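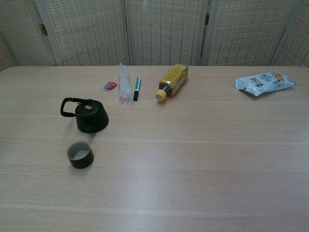

Onska teapot and cup, black

Small pot, kettle shape, squat body that tapers a little. Arched handle off the left side, round lid, tan knob in the middle of the lid. Cup is the plain cylinder one, dark outside and a pale gray-green inside so you can see how strong the tea is getting.

Sold as a pair. Pot alone on request, ask Bronwyn. Cups alone, no, sorry, we only get them in with the pots.

Details
Color: black pot, very dark cup (reads olive in some light, black in others)
Serves: one, two if you're polite about it
Minimum order for shops: 5 sets
Lead time: 10 working days, longer over the holidays
Boxed, one set per box

Care
Hand wash. No dishwasher please, no microwave, not on the stove ever. It looks like a kettle, it is a teapot. Warm the pot with hot tap water first, tip out, then brew. Dry with the lid off. Don't use scouring pads, the dark finish shows every scratch and we can't replace for that.

Screen and table

Folding screen behind is the Romel. Cream woven panels, hinged, dark metal hinges. Stands on its own once its angled a bit, don't try to set it dead straight. Good for hiding a radiator or a desk. Dust with a dry brush, the weave holds on to lint. Ships flat, two people to unpack. Curbside delivery only on this one.

Table is the light wood with the pale beige finish, Sheehan range. Floor model only right now. More expected in January, no price yet. Call before driving over.

Ordering

Web orders go through Masteck checkout, same as before. Shops email Lorraine Faulkner with your account number and she'll invoice. Local pickup is fine, ring the side bell, Fletcher or Manaia will bring it out. Have your order number redy.

Shipping flat rate on tea sets. Orders of 20 sets or more ship free. Screens quoted seperately by zip code.

Returns: unused, original box, within about 5 weeks. Breakages, keep all the packing and send us a picture the day it arrives or the carrier won't pay out.

Gift wrap is off until we get more paper in.

Page updated Dec 28, 2019. Prices on the old PDF are out of date, go by the cart. Questions to Shayne.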